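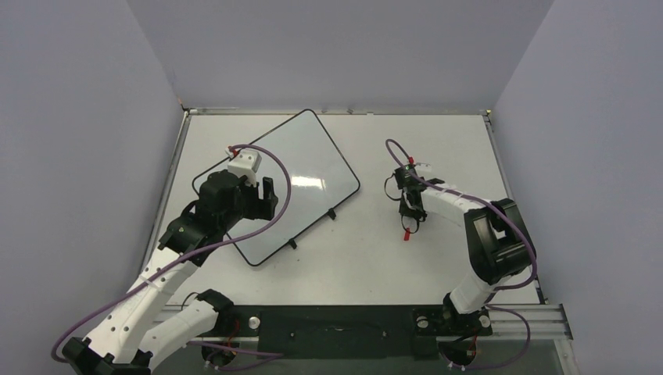 Do I need experience with lettering or sign work to apply?

Previous experience is not required. We ask for clear handwriting, a steady hand and patience with small corrections. If you can write a shopping list that another person can read from across the table, please apply.

Whiteboard Writer and Finisher, part time
Gristico, Urwood workshop, Gretarstead

Gristico prepares small whiteboards with handwritten messages for classrooms, waiting rooms and shop counters. Our customers choose the words, and we write them by hand with marker, check them and pack them. We are now looking for 2 people to join the workshop in December.

The working time is 20 hours per week, divided over 4 mornings. We start at 8:30. Monday is always a working day, because the new orders are given out then. The other mornings can be agreed with you.

Your tasks will be:
Wiping each board before writing, including along the border.
Writing the message in the color which the customer has ordered.
Checking the spelling against the order sheet, letter by letter.
Cleaning away a wrong word without leaving a shadow of the old ink.
Placing the dry board in its sleeve and marking the order number.

Most messages are short, but short does not mean easy. The size of the letters must be planned before the marker touches the board, or the last word will have no space.

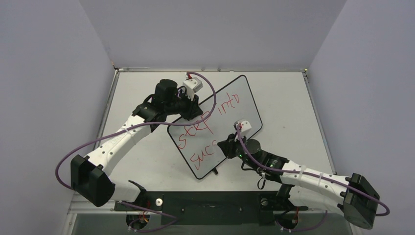
Capitals and small letters are often mixed in one message, so you should be comfortable with both. Slanted writing is fine with us if all letters of a word lean in the same direction. We do not use stencils. Each writer keeps his or her own hand, and regular customers sometimes ask for the same writer again.

The boards are light, but you will handle many of them in one morning, and glossy surfaces take fingerprints very quickly. Please tell us if you are sensitive to the smell of markers. Low-odor markers are available.

The training takes two weeks and is paid at the full rate. During this time you will write practice boards, which are wiped and used again.

To apply, please send us a short letter and one sheet of plain paper with a sentence of your choice, written by hand in marker. Do not send a typed sheet. Write reference 558 on the envelope and address it to Gristico, Olivares building, Gretarstead. We answer all applicants, also those we cannot invite. Sample sheets are returned only if you include an envelope with a stamp.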